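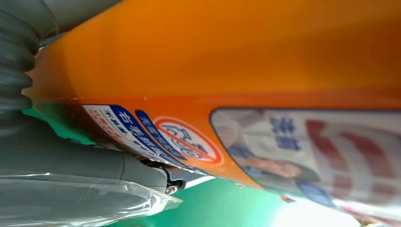

The Orange Months

Stories > Short Fiction > The Orange Months

The man from Clikov said the tonic would add two years to her life, and Candela Montoya asked him which two.

He laughed. She didn't. He stood on her step in Edadside with his sample case open against his knee and the rain getting into it.

"I mean it," she said. "If they go on the end, I don't want them. I watched my mother's last two. If you can put them in at thirty-one, I'll get my purse."

"It doesn't work quite that way, ma'am."

"How does it work?"

He had a card for that. He read it to her, and the card said balance four times. She had worked in the records office at Clivstead for most of her adult life, and she knew what a word sounded like when it had been put there to hold a place.

"Who's tried it?" she said.

"Over 300 people."

"Are they dead?"

"No, ma'am."

"Then how do you know it added anything?"

He looked back toward his car. He was younger than she had thought at first, and his collar was too big. He said that old Zabala on the corner had bought a case on Thursday and was already walking to the store again.

"Zabala walks to the store when his daughter hides the car keys," Candela said. But she let him in, on account of the rain.

He sat at the kitchen table and didn't touch his coffee. She read the whole label with her glasses on and then the back of the label, through the liquid. Water, sugar, orange peel, something in Latin. Fifty-nine dollars a bottle. She asked whether he took it himself.

"Every morning."

"And how are you feeling?"

He started to say the thing from the card. She could see it coming up. Then he put his hand flat on the table and said he hadn't slept right since May, that his wife had gone to her sister's, and that he had to sell nine more of these before the month ran out or they would take the case back and the deposit with it.

Candela considered this. It might be true. It might also be on a second card, the one they were told to learn by heart. She had been had that way once before, by a roofer with a sick little boy, and the roof still leaked over the back bedroom.

"What's your wife's name?" she said.

He told her, fast. That could go either way too.

She got her purse down and paid for one bottle in small bills. He wrote the receipt with a shaking hand, and she checked his arithmetic.

When he had gone she unscrewed the cap and smelled it. Then she poured a spoonful, because it was paid for. It tasted like the inside of a candy dish. She stood at the window with the spoon and watched him sit in the car with the lights off, not going to the next house, and she tried to decide if he was crying or counting.

Comments

petra_l: I think he was counting. She should have asked for the second card.

Old Dunmore: My aunt sold vitamins door to door and the roofer line got me. Wouldn't she have noticed the price before letting him in, though? Everyone I know asks that first.

marguerite w.: "Which two" is a great question and I plan to use it on my insurance guy.

petra_l: @Old Dunmore she's nosy, she wanted to read the label. Price comes later with people like that.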